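Automatización de tareas de taller: desmontaje de ordenadores de sobremesa con un brazo robótico

Informe de proyecto de fin de asignatura
Autora: Ngaio Kingi
3 de julio de 2022

1. Planteamiento

El trabajo parte de una pregunta concreta: si un brazo robótico de uso general puede asumir hoy las operaciones manuales de un taller de reparación y reciclaje informático. Se descartaron las tareas domésticas (doblar ropa, recoger la mesa) por la dificultad de fijar un criterio de éxito. La extracción de una tarjeta de expansión, en cambio, admite una definición binaria: la tarjeta sale entera de la ranura o no sale.

El taller Gonance facilitó los tiempos de referencia de sus operarios. La secuencia de movimientos se programó en Kuvon, el entorno de control empleado en las prácticas desde abril.

2. Montaje

La torre se coloca tumbada sobre una plataforma de perfiles de aluminio, sin el panel lateral y con el interior hacia arriba. El brazo accede desde el lado trasero de la caja y baja la pinza en vertical hasta el borde superior de la tarjeta. A la izquierda de la plataforma se sitúa un útil impreso en 3D con soportes de distinta forma.

Las dificultades previsibles son geométricas. La tarjeta queda en el extremo más alejado del chasis, junto al soporte metálico, y el margen lateral para los dedos es escaso. Los mazos de cables que van de la zona de discos a la placa constituyen un segundo obstáculo - flexible y, por tanto, difícil de modelar.

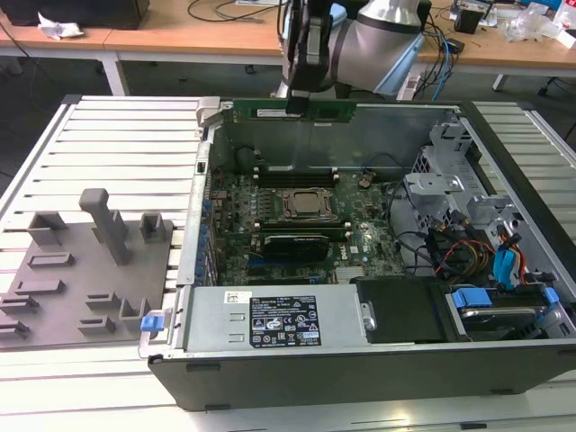 3. Ensayos y resultados

Se realizaron 60 intentos de extracción con posición inicial conocida. El brazo completó 31. El fallo dominante fue el deslizamiento de los dedos al iniciar la tracción; le siguió el atasco por tirar con un ángulo incorrecto. En 5 intentos se detuvo la prueba por exceso de fuerza.

El tiempo límite por intento se fijó en 500 segundos. Un operario de Gonance emplea menos de un minuto en la misma operación, incluida la apertura del pestillo.

4. Discusión

La tasa de éxito no permite un uso sin supervisión. El agarre es mejorable con dedos de mayor fricción, pero la variabilidad entre modelos de caja exige percepción, y la secuencia actual trabaja con posiciones fijas. Desplazar la torre obliga a recalibrar.

Queda pendiente repetir los ensayos con el sensor de fuerza Horeck montado en la muñeca y ampliar la secuencia a los conectores de datos.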